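四、被子上的花，到底谁在挑？ 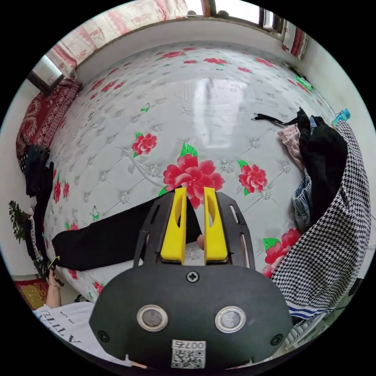

分类：家居纺织 / 消费研究

图1 白底红牡丹绗缝床品，绿叶衬花。

先交代一下，我做这部分访谈之前，一直以为大花被面是长辈的口味，年轻人只会买灰的、米的（我自己家里就全是灰的，唉）。结果问卷一收回来，我就知道得重写了！2,690份有效答卷里，选“大朵花卉”的人比选“纯色”的还多，而且租房的那一组选得特别起劲。

图1这类牡丹纹样，受访者嘴里叫法很乱，有叫“喜被花”的，有叫“外婆花”的，我在编码时统统归进“红花白底”一类。Ritva Ojala不太同意，她觉得“喜被”应该单列，我们为这个来回改了好几稿编码表，最后还是合并了，分歧写在附录里。

访谈一共做了18场，大多在Trivero家纺市场的二楼，趁下午三点前后人少的时候聊。摊主Florante Padilla跟我说，来买红花的客人摸面料的时间很短，看花的时间很长，花瓣印得糊一点都不行。我后来在Sison那边的店里也留意了一下，还真是这样！不过那边客人更爱问绗线会不会起球，这一点问卷里漏掉了，挺可惜的。

价格方面，受访者愿意为花样多付的钱比我猜的少，多数人只肯加一成左右。唯独准备婚事的那一组例外，有人连跑了近10家店，就为了叶子的绿别太深。这部分数据我放到第五节，和Jericho Buenaventura整理的退货记录一起讲。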